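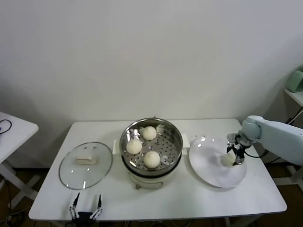

FLILLTON, May 8, 2018 – The Flillton Food Fair is coming back to the Galbraith Street market hall this November, and for the first time it will run for two full days. The fair began as a one-afternoon bake sale in the hall's side room and has grown every year, thanks to home cooks who are happy to share what they make for their own families. This year's theme is dough in all its forms: flatbreads, dumplings, noodles, pies, pretzels, sweet rolls and plenty more. Steamed buns with pleated, twisted tops, set out in a metal steamer basket, are just the kind of thing organizers hope to see on the tables, and a simple electric steamer is all the equipment a cook needs to take part in that class.

The fair is put on by the Omura Community Kitchen, which has offered low-cost cooking classes in Flillton for 19 years. Last year's fair brought 700 visitors through the doors, and the line for the noodle table went out past the bike racks. Adding a second day should give everyone more time to taste, talk and go back for another helping!

"We kept hearing the same thing from people on their way out – they wished they'd had another hour," the Omura Community Kitchen said in a statement. "Some of them never made it to the back half of the hall. We're thrilled to be able to say yes to a second day, and we can't wait to see what people bring."

Tables are open to home cooks, school groups, clubs and small food businesses from Flillton and the nearby town of Ravdale. There is space for 80 tables in all, and each one may be booked for one day or both. Home cooks and school groups pay nothing. Small businesses pay a flat fee that goes toward renting the hall, and they may sell packaged goods as well as hand out tastes.

Cooks who would like feedback on their work can enter the Friendly Table, a relaxed tasting that has become a favorite part of the fair. Entries are grouped by how they are cooked: baked, boiled, fried or steamed. A panel of past entrants tastes everything and writes a short note to each cook. There are no scores. Ribbons are given for best filling, best crust, best family story and, new this year, best first try, which is open to anyone who learned the recipe within the past 12 months.

The first day leans toward bread and pastry. Visitors can join hands-on sessions in shaping dinner rolls, braiding a loaf and keeping a sourdough starter going through a cold winter (bring a jar with a lid if you'd like to take some starter home). The second day is given over to dumplings, buns and noodles, with sessions in rolling wrappers, folding pleats and making a quick dipping sauce. The pleating session filled up before noon last year, so it will be offered twice. Children are welcome at every session and there will be a low table with soft dough for the very youngest.

The fair will also mark the release of the second Flillton recipe book, a spiral-bound collection gathered from local kitchens over the past year. The first book sold all 400 copies and helped pay for new ovens at the Community Kitchen. The new one has a longer section on steamed and boiled dishes, a page of substitutions for hard-to-find flours, and wide margins for notes, a request that came up again and again from owners of the first edition. Recipes for the book are still being accepted through the end of summer. Handwritten cards are fine, and so are recipes that say "until it looks right," though the kitchen may call to ask a few questions.

Ravdale will have its own corner of the hall this time. The Ravdale Grain Mill is bringing a small stone mill and several kinds of local wheat, and visitors will be able to smell and feel fresh flour next to the store-bought kind. The mill is also giving a bag of flour to every school group that books a table.

Admission to the fair is free, and tasting tickets will be sold at the door. All ticket money supports the Omura Community Kitchen's after-school cooking classes. The hall has step-free entrances on Galbraith Street and at the rear parking lot. Every table will carry a card listing ingredients, with common allergens printed in bold.

Table bookings, Friendly Table entry forms and recipe book guidelines are available now at the Omura Community Kitchen front desk and at the Flillton and Ravdale public libraries. Session sign-ups open in the fall.

About the Omura Community Kitchen
The Omura Community Kitchen is a nonprofit teaching kitchen in Flillton. It runs day and evening cooking classes for adults, after-school classes for children, and a shared kitchen that local cooks can rent by the hour.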